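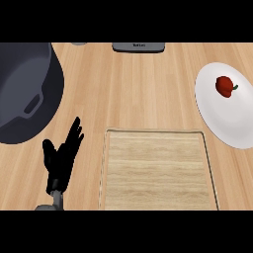

Hanan says the grasp is fine and it's my approach angle that stinks, go in from the side, stop diving at the pepper. Maybe. Ran 67 episodes in sim after class, pepper to cutting board, hand keeps closing too early. Changed the thumb delay, worse. Changed it back. Seed 2354 still crashes, no idea why. Laurențiu wants the Gerar team to demo before the Ladero kids do, so no presure. Need to rewrite the reward tonite. Forgot dinner. Bus at 7, log file still uploading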